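Keeping Things Indoors: A First Course in House Materials

Chapter 3
Damp Air, Dry Air

In this chapter
3.1 Where the water is
3.2 Relative humidity, and why the word relative matters
3.3 Wood
3.4 Cloth and stuffing
3.5 Paper, glue and paint
3.6 Measuring it
3.7 Cold spots
Key words: vapour, saturation, dew point, equilibrium, moisture content, buffering

Before you start. You need the heat section of Chapter 2, mainly the part on how a wall loses warmth. If you skipped it, go back. Ten minutes.

3.1 Where the water is

A kettle, a bath, a rack of wet shirts, people breathing. All of it puts water into the air of a house, and most of it can't be seen. The white cloud over a kettle is not vapour, by the way. It is tiny drops. The vapour is the clear gap between the spout and the cloud, and it is the part that will burn you worst.

Vapour spreads. Shut the bathroom door and it goes under the door. It moves from where there is a lot to where there is little, and it also rides along with any moving air, so a draught on the stairs can carry a whole shower's worth up to the back bedroom by tea time. Students tend to draw one arrow on the plan, bathroom to window. Draw more arrows.

Sources first, then. Worked case for the chapter is the Milau house: a mid-terrace, solid brick, two bedrooms, loft lined with board some time in the past and not very well. Kitchen at the back. Washing dried indoors from September onwards. We come back to it in every section so keep the floor plan from Chapter 1 to hand.

3.2 Relative humidity, and why the word relative matters

Warm air can hold more vapour than cold air. Strictly speaking the air doesn't hold anything, the vapour would do the same with no air present, but everyone in the trade says hold and so will this book.

When the space has as much vapour in it as it can have at that temperature, we call it saturated. Relative humidity is how far along you are, as a percentage. Fifty per cent means half of the most it could be. Same room, same water, turn the heating up: the figure drops. Turn it off at night: the figure climbs. No water came in and none went out.

This trips up nearly everyone. Read it twice.

So a reading on its own is not much use. A reading of 30 per cent in a warm sitting room and a far higher one in the unheated hall may be the very same air, with the very same water in it. Always write the temperature next to the humidity. Both, every time, or the log is only good for lighting the fire.

Exercise 3a. Take the Milau sitting room at six in the evening and again at six in the morning, from the table at the back of the book. Work out whether water has been added overnight. Show your working. Most people get the wrong answer the first time because they compare the percentages straight off.

3.3 Wood

Wood takes up water from the air and gives it back, and it swells and shrinks as it does so. It goes on for ever. A beam cut three hundred years ago still does it. Varnish slows the exchange down; it does not stop it.

How much it moves depends on direction. Along the length of a board, hardly at all — ignore it for anything in a house. Across the width, a good deal. And the greatest movement is along the line of the growth rings, often nearly twice what you get square to them. That difference is where cupping comes from. It is also why a round peg in an old chair is often no longer round.

You can often tell how a face was cut by looking at it. Straight, close, even lines: probably quarter cut, with the rings standing more or less upright in the board. Long arches and closed loops, the pattern known as cathedral: the cut ran flat across the rings, and where the saw or knife skimmed over a slight bulge in them you get an oval. 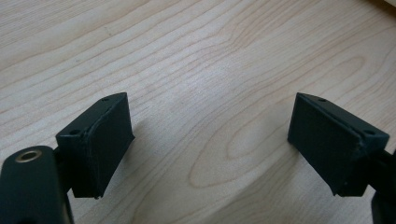 Figure 3.1 Cathedral figure in a pale wooden tabletop. Follow the closed oval in the grain.

Flat-cut solid boards move most across their width, so they need room. A table top screwed down hard to its frame will split in the first dry winter, or bow in the first wet summer. Slotted holes, wooden buttons, metal clips that slide. Any of these. What you must not do is glue a solid top all the way round to a frame whose long grain runs the other way. Thin veneer stuck to a board is another matter, the board underneath decides what happens, and you can't judge which you have from the face alone. Look at the end grain if you can get at it.

Doors: the Milau back door sticks from October to March and rattles the rest of the year. It was planed one January. Hence the rattle. Plane in the damp season only if you must, and take off less than you think.

Floors. Leave new boards in the room where they are to be laid, wrapping off, spacers between, before fixing. How long depends on the boards and the room, and Table 3.2 gives the makers' usual advice. Trultberg boards come drier than most and will swell after laying if the room is at all damp, so the gap at the skirting has to be the full one. Not the gap you fancy. The full one.

3.4 Cloth and stuffing

Cotton, wool, linen: these take in a lot of water without feeling wet. Wool is the champion, it can hold close on a third of its own dry weight before your hand would notice much. Polyester takes in next to nothing. What water it carries sits between the fibres and not in them, which is why a polyester shirt dries fast and a wool jumper takes two days on the rack and makes the whole house smell of sheep.

This matter for rooms as well as for clothes. A room full of curtains, rugs and books is steadier than a bare one. The soft things take up vapour when there is plenty and let it go later. We call that buffering. A bath run in a bare tiled room sends the reading up sharply; hang towels in there and the peak is lower, though it lasts longer. Swings smaller. Total water the same.

Stuffed things are slower again. Cushions, mattresses, soft toys. The outer cloth answers to the air within the hour, but the middle can lag days behind, more so if the thing is pushed up against a cold outside wall. And seams count, because a seam is where two edges are folded in and layers double up. Thicker there. Last bit to dry after a wash.
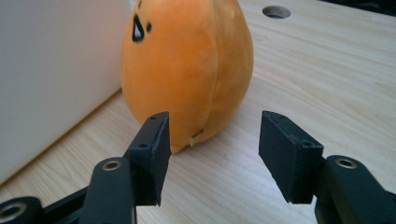
Figure 3.2 Orange plush toy with an upright seam where two panels meet. When drying stuffed articles, check at the seams.

Practical rule for stuffed things after washing: turn them, press them, wait, press again. If the seam feels cool against the lip or the inside of the wrist it is still giving off water. Do not put it away in a lidded box. Mould spores are in every house already and need only damp, a bit of warmth and something to eat, and house dust will do nicely.

Storage boxes deserve a word. Plastic with a tight lid keeps damp out and keeps damp in equally well. Cardboard breathes but feeds the silverfish. A cupboard on an inside wall with an inch of air behind the shelf beats either, and costs less.

3.5 Paper, glue and paint

Short section, fuller treatment in Chapter 7.

Paper is wood with the stiffness taken out, so expect the same habits. Sheets curl because one side has taken up more than the other. Books on a shelf against an outside wall go wavy at the fore edge first. Pull the shelf forward.

Old hide glue softens in long damp and goes brittle in long dry. Modern white glues stand more but will creep under load. Emulsion paint lets some vapour through, gloss lets through very little, and three coats of gloss over a damp plaster wall will blister, see Plate 4. The cure is not a fourth coat.

3.6 Measuring it

Two cheap dials hung side by side will seldom agree. Check them against each other for a week and note the difference. The salt test (Box 3.1) is better: damp table salt in a sealed bag settles at 75 per cent, so anything else your meter says is its own error.

The set of readings used in this chapter comes from two Hermans loggers, one upstairs and one down, taking a reading every 30 minutes. Each file runs to 3000 lines. Don't print them. The first 600 lines are enough for Exercise 3b and include the cold spell.

The Miser meter that some schools have is a pin type, for wood only, and gives moisture content and not air humidity. Different quantity, also a percentage. Label your columns.

Where to put a logger: breast height, inside wall, out of the sun, away from the radiator, away from the kettle. Not on the window sill, where you will learn alot about the window sill.

3.7 Cold spots

Cool any air far enough and it reaches saturation. The temperature at which this happens is the dew point, and any surface colder than that gets wet. Window glass first. Then the corner behind the wardrobe, the lintel, the strip of ceiling where the loft wool stops short of the eaves.

In the Milau house it is the back bedroom, north corner, low down. Turn to the plan and mark it. Then, before reading on, write down two ways of putting it right, one that takes water out of the air and one that warms the wall. The next pages take them in that order, starting with the extractor fan.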